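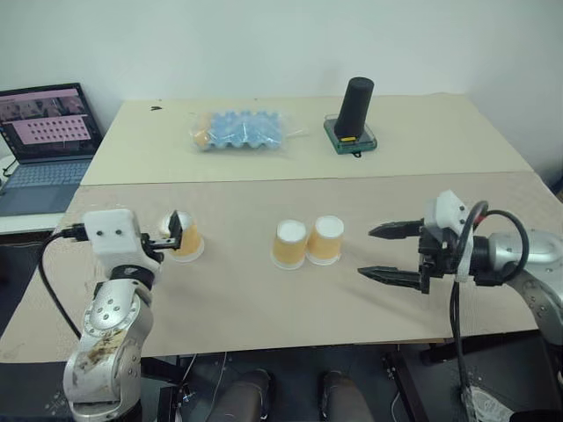

Two arms, three paper cups, all of them upside down.

How to find out if a robot can tidy your cups yet

I get asked a lot if machines can do chores now, and my answer is always "which chore?" So I came up with a cup test you can run on any two-arm setup you can get time on. I ran mine at Lastlow, using the Skimach control software, and it takes an afternoon.

What you need: two arms with grippers, a clear table, three paper cups and a notebook. Spare cups too. You will crush some!

Step 1. Turn the cups upside down on the table. Put two of them close together, rims nearly touching, and leave the third one well off to the side. The lone cup is the easy one. The pair is where the trouble starts, as a finger has to fit between them without shoving one away.

Step 2. Write down what counts as done. I use "all three cups in one stack, no dents, nobody helps." Do this before you start or you'll go soft on it later (I sure did the first time).

Step 3. Set a time limit. I give each try 69 seconds. I can stack three cups in a blink, so that's already generous.

Step 4. Start with the gripper wide open and come in low. Paper sides give way fast, so keep the grip force down. On my setup I began at 15 percent and crept up until the cups stopped slipping.

Step 5. Run it 100 times -- yes, really. Ten good tries in a row can fool you. Move the cups a little between tries, and swap in a fresh one when a rim goes floppy.

Step 6. Sort your misses. Mine were mostly knocked neighbors and squashed sides, plus a few where the two arms sat waiting on each other.

So can it do the chore? On my last round it made the stack in almost 300 tries across three sessions, and I still wouldn't let it near a sink full of glasses. Wiping counters is next on my list, and I'll use the same steps with a sponge.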